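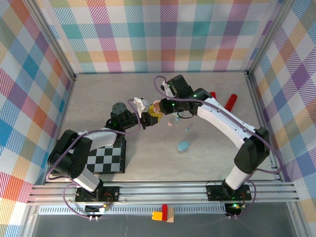 Un lecteur qui colle une phrase sur son frigo se moque de savoir d'où elle vient, écrivait Ziad Saliba en marge du précédent rapport, et il demandait pourquoi Ustidar devrait financer des vérifications que le public n'a pas réclamées. La remarque a occupé une bonne partie de notre dernière réunion. Je n'y réponds qu'à moitié, car je la trouve à moitié juste.

Recueil Lurna, rapport d'avancement, deuxième période

Rappel du périmètre : 500 citations de chanteurs, d'acteurs et de sportifs, chacune accompagnée de sa source (entretien, discours, livret d'album, émission) et d'une date quand elle existe. Publication en ligne et, en décembre, un coffret de cartes imprimées par Dunari.

État du dépouillement. Samira Darwish a terminé la première passe sur la partie musique. 70 phrases n'ont aucune source antérieure aux sites de compilation, qui se copient entre eux jusqu'aux fautes de frappe. Nous les avons mises de côté. Je m'attendais à pire, et je me méfie un peu de ce chiffre : la première passe acceptait comme source un article de presse qui cite lui-même sans référence. La seconde passe sera plus sévère et le total va monter.

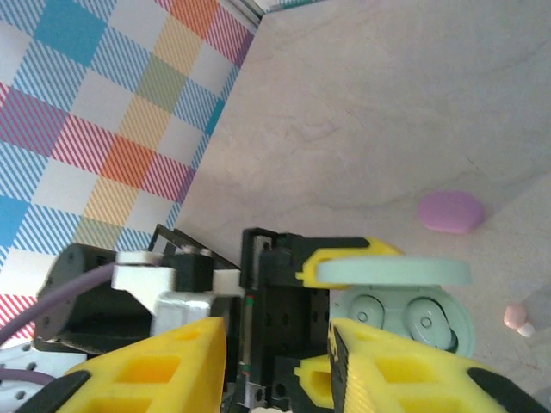
Il reste le cas des phrases vraies mais raccourcies. Une chanteuse dit dans un entretien qu'elle a longtemps cru qu'il fallait sourire pour réussir, et la citation qui circule s'arrête avant « longtemps cru ». Elle est exacte au mot près et dit le contraire de ce que pensait la personne. Le protocole prévoyait trois mentions (attestée, douteuse, fausse). J'en ai ajouté une quatrième, « tronquée », sans demander d'avis préalable, et je préfère le signaler ici. Elle a déjà servi 12 fois.

Traductions. C'est le point faible. Le prestataire Uçar a livré dans les délais, mais ses versions françaises ont toutes le même ton, celui de la carte de vœux. Un rappeur et une patineuse n'ont aucune raison de parler pareil. Samira Darwish a repris sept textes à titre d'essai et je demande que ce travail soit étendu, ce qui suppose de prendre sur la ligne « communication ».
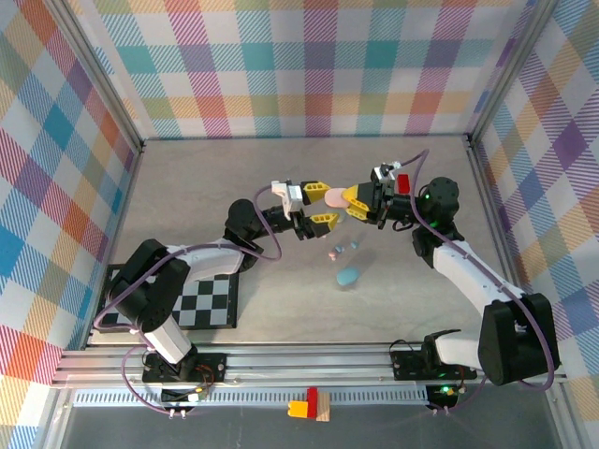 Les cartes du coffret avancent moins vite que les textes. Dunari propose des fonds à motifs, jugés plus vendeurs, sans nous avoir montré la moindre étude à l'appui. J'ai un doute simple : sur des carreaux hachurés comme ceux des panneaux de la photo, où le turquoise, le corail, le jaune et le violet se chevauchent, une phrase imprimée en petit corps serait pénible à lire, et la ligne de source dessous encore plus. Le gris clair du sol ferait un bien meilleur fond. J'ai demandé des épreuves sur papier uni. Elles ne sont pas arrivées.

Fréquentation de la version en ligne. Les visites progressent, d'après l'outil de mesure. Je ne sais pas ce que valent ces visites : la plupart s'arrêtent à la page d'accueil, et les notices de source sont très peu ouvertes. Ziad Saliba y verra la confirmation de sa remarque — et il aura en partie raison. 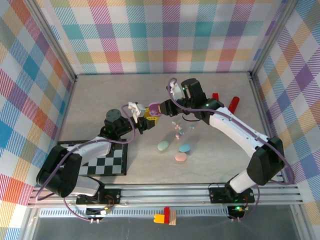 Deux bibliothèques nous ont tout de même écrit pour reprendre les notices dans des ateliers avec des collégiens. Les demandes sont vagues, sans calendrier, et je ne les compte pas comme un résultat.

Décisions attendues d'Ustidar : le transfert de budget vers la relecture des traductions, l'accord sur la mention « tronquée », et un avis sur les fonds des cartes avant le bon à tirer. Sans réponse sur ce dernier point, le coffret sort en décembre sur papier uni, ou bien il ne sort pas cette année.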